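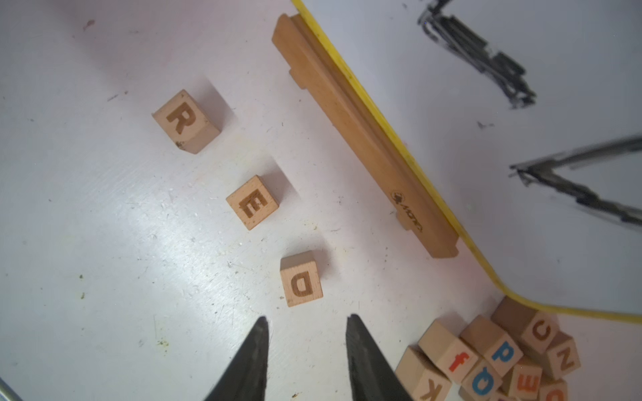
Got to the Stergiou open day at 7 and headed straight for the software bench - spelling with letter blocks! The planner works out which block to reach for and how to come in at it, and Skusier, their tooling, logs every go. They're up to 1165 logged runs. I asked way too many questions about blocks that sit crooked (grasp angle comes from the wrist view, apparently).
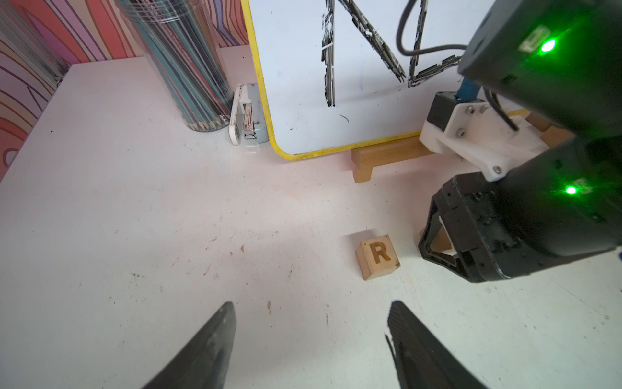
Zedetix Club - Perception & Planning Group

Two arms share one table, so the planner has to keep them out of each other's way. Loved that bit. Going back in August!

16 shares 7 comments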